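Questions I keep getting about the arms
Staff page, Skellimora kitchenware returns and repacking
Last updated 8/21/26

Hi, I'm Chaimae Metwally. I run the bench team on the repacking side, and since April I've been the person people grab in the hallway when they want to know what's going on with the robots. I started writing my answers down so I could stop giving three slightly different versions. If yours isn't covered, come find me, I really don't mind.

What are the arms supposed to do?
Sort and place the small stuff. Returned kitchen tools come in mixed totes, and right now one of us picks each piece out, looks it over, and puts it in the right tray. The plan is for the arms to handle the picking and placing for the easy items, and for us to keep the looking over. Gritel supplies the arms and the software. We supply the people who know a bent whisk when they see one.

Is anyone losing their job?
I asked this in the very first meeting, before I'd even sat down. What I was told, and what's in the letter you all got, is that there are no layoffs tied to this project and that the 13 of us on the benches keep our hours and pay grade through the trial. After the trial there will be another letter. I can't promise you what it'll say, and I'd be annoyed if somebody promised me. I've asked for it to come out before the holiday schedule does.

So what do I do all day if the arm does the picking?
Some of you will still pick! Glassware, anything sharp, anything in a sealed box and anything from the Hajji line (all those odd lids) stays with people. The rest of the day is checking, fixing labels, and handling whatever the arm sets aside. There's also the demonstration work, and two of our regulars have told me they like it better than the benches because they get to sit down for half of it.

What is demonstration work?
You hold a gripper in your hand and do the job the way you'd want the arm to do it. Pick the thing up, put it down where it goes, reset, do it again. The gripper records what it sees and how it moves, and Gritel uses that to teach the arm. We aim for 900 good runs per type of item, which sounds horrible, but it gets split across the team and across a few weeks. You don't need to know anything about computers. You do need to be patient and a bit fussy, so most of us qualify.

How long is a session?
An hour at most, with a 10 minute break in the middle. Please take the break. The grip is easy on your fingers but it does get into your wrist, and I say that as someone who skipped it for a week and then couldn't open a jar. You can swap out whenever you like and it doesn't go on any record.

Does it matter if I drop things?
Nope. Mark the run as a miss and move on. A clean run where you went slowly is worth more than a fast one with a wobble in it.

Why do we spend so long on the same few tools?

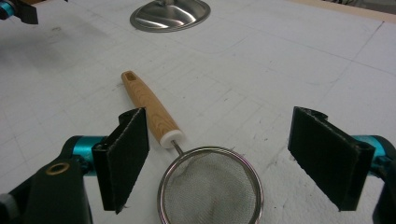 Thin handles and wide heads are what give the arms trouble, and a strainer has both. When you or I pick one up, we find the balance without thinking — the arm has to be shown where to hold it. So vary how you lay it down. Handle pointing away and off to the left, with the mesh nearer you, is one good starting position, but if everybody starts that way the arm only learns that way. Try it sideways, try it upside down. Take hold of the wood sometimes and the rim other times, and let the foam pads do the gripping so you don't have to squeeze hard. If the edges of the pads get too ragged, tell me and I'll get you a fresh pair.

Are we being timed or watched?
The recordings are of the tabletop and your hands. They aren't used for performance reviews, and that's in writing too. Your name isn't attached to your runs, only a session number. If that ever changes I'll tell you the same day.

Who decides when the arms go live?
Clundance, who own the building and the line, get the final say, but they've agreed not to switch over a tray until the bench lead has signed off on 2000 placements for it. I'm the bench lead for trays one through four. I've sent one back already.

Can I say no to all this?
Yes, to demonstrations. They're optional and there's plenty of checking to do. The safety walk-through is for everybody, including the people who never plan to go near the arms. Sign-up sheet is on the door by the lockers.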